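Open Day at the Penrose Bike Works in Irville

4 min read

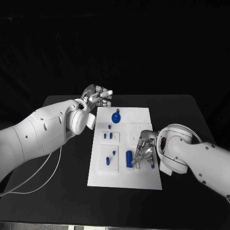
VISITS

I have been riding to work for two years now and had never given any thought to where a bicycle frame comes from. When Penrose announced an open day at its plant in Irville in October, I signed up for the morning tour and rode over. It is 17 miles from my door, mostly on the old canal path, with one bad stretch where the path stops and you have to take the county road for a while. I allowed two hours and needed most of it.

Bike parking was in the loading yard behind the main building. They had put out racks with plenty of space between them and an employee was handing out numbered tags. Drivers had to park at the school and walk over. I got there a little before ten and had time for coffee and a roll in the canteen, which was open to visitors all day at the staff price.

The tour started in the tube store. Penrose buys its steel tubing in and cuts it on site. Our guide had worked in the cutting room before moving to the office, and she was good on the details. The ends of each tube have to be shaped so that they sit tight against the next one, and a small gap there gives trouble later in the brazing. She passed a pair of cut tubes down the line so we could try the fit ourselves. They were lighter than I expected.

Brazing came next. We stood behind a yellow line and watched a man join a head tube to a down tube. He did not hurry. The room is hot even with the big doors open, and I was sorry I had kept my riding jacket on. Someone asked how long it takes to learn and was told that new people spend their first months on racks and kickstand plates before they touch a frame.

After that there is an alignment table, where each frame is clamped and checked, and then the paint shop, which we could only see through a window. The colors for next year were hanging on a rail outside it. There is a dark green I liked and a pale orange I did not. The gray that my own bike came in has been dropped.

Wheel building was the part I enjoyed most. Visitors could sit down at a truing stand and try to straighten a wheel that had been knocked out of line on purpose. I turned the wrong spoke nipple twice and made mine worse. The woman running the bench told me to go a quarter turn at a time and look again after each one. By the end it was close to straight, though she finished it off herself. I have a rear wheel at home with a slight wobble and I plan to have a go at it.

The upstairs hall was set aside for other companies. Veduvley was showing its rain gear and panniers. I tried on a rain cape that covers the handlebars and hooks over the thumbs. It would be fine at an easy pace in town, but I would not want it in a side wind on the county road. Their smaller pannier has a better clip than the one I own, and it comes off the rack with one hand. Porkex had saddles on a row of stands set at different heights. You sit on a pad that shows where your weight falls and they suggest a width. I was told I have been riding on one that is too narrow, and I can believe it. They would not sell anything on the day but gave out slips for a trial through local shops.

There was also a short talk on commuting through the winter. Most of it was familiar to me: lights, mudguards, wiping the chain down when you get in. I did pick up one tip, to let some air out of the tires on frosty mornings. The talk ran over and the room was too small, so people were standing along the back wall and out in the hallway.

The last stop was the test loop in the yard. I took out a 14-speed touring model and did a few laps. It shifted cleanly and felt steady over the cobbled section by the gate. It is also $1,526 without lights or a rack, so I handed it back.

A few practical points for anyone going next time. Book the morning tour, because the brazing room closes for lunch and the early afternoon group missed it. Wear closed shoes, as they turned one man away from the workshop in sandals. The stairs to the upper hall are steep and I did not see an elevator. Water bottles can be filled at the tap beside the canteen.

I left at half past two with a headwind the whole way back along the canal.

Recent posts
Fixing a slow puncture at the side of the road
Which lock for the station racks?
The canal path after the resurfacing
My first month without the car

Contact | About | Copyright, all rights reserved | Back to top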